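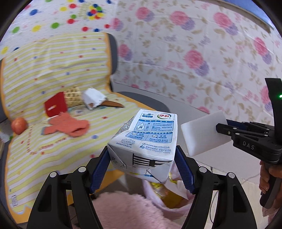
Ticket 2000: left gripper loses force reading while holding cartons
Product: Edik hand-held gripper, pair
Reported by: Kiyoshi Hirano, Merus
Status: Open, waiting on parts
Priority: Normal

Wednesday, 9:40
Left unit reports zero grip force partway through a hold. Fingers stay closed but the log shows error 37 and the session stops. Right unit is fine. Happens mostly with milk cartons, less with the apple, never with the glove.

10:15
Restarted both units and ran the zero routine. Error came back on the seventh grasp.

11:05
Swapped the cables between left and right. Fault stayed with the left unit, so the cable is ruled out.

13:30
Granström support asked for the raw log. Sent it. The reading drops out for up to 800 ms, then comes back at the old value. They think it is the connector under the finger pad. Asked us to tilt the gripper with a carton in it and watch the value. It drops when the carton leans toward the left finger.

14:20
Took off the left pad. One pin on the connector is bent. Straightened it, refitted the pad, ran 37 grasps with two dropouts. Better but not fixed.

15:00
Replacement pad and connector ordered through Coseck. Left unit tagged, do not use for recording. Sessions with error 37 need to be pulled from the March set before upload.

K. Hirano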